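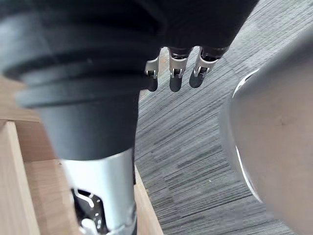 Room 401, floor covering and work surfaces - entry of 1st October

Purpose of entry: to record the condition of the carpet tiles before the furniture is moved, and to settle where the replacement tiles are to go. The previous entry on this subject was made in January and covered only the strip beside the door.

The floor is laid with gray carpet tile in a fine streaked pattern, light and dark lines together. The tiles were supplied by Van der Merwe and were not all set in the same direction. Where the streaks change direction the seams can be picked out on close inspection. They are faint, and no lifting was felt when the flat of the hand was passed over them. Two corners near the window gave slightly under pressure and have been marked with chalk.

Measurements were taken with the steel tape. The clear passage between the long bench and the wall is 1,324 mm at its narrowest point. The wooden work surface stands 1,494 mm from the inner wall at one end and a little more at the other, which confirms that it has drifted out of line. It is to be set back against the taped reference before anything further is measured from it.

Cleaning was carried out with the Presareck brush head, working along the streaks and then across them. Working across brought up more lint. The Viseck spot cleaner was tried on one spare tile only and left to dry overnight - no result to enter yet. It should not be used on the laid floor until the spare has been examined in daylight.

Spare tiles in the store cupboard: 11, all from the same carton. They are a shade lighter than the laid floor, presumably from lack of use. If they are placed together under the bench the difference should pass unremarked. Please do not mix them with the loose tiles on the upper shelf, which are an older lot with a stiffer backing.
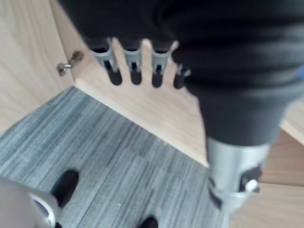 A colleague on the Fama project has asked that the spares not go under the bench at all, on the grounds that the bench feet will mark new tile within weeks and that older tiles from the passage would serve as well there. The same note requests that all streaks be turned one way, so that dropped screws and washers are easier to find.

The first request is accepted. The second is held over, as it would mean lifting most of the floor. Chalk marks to remain until the two corners have been glued.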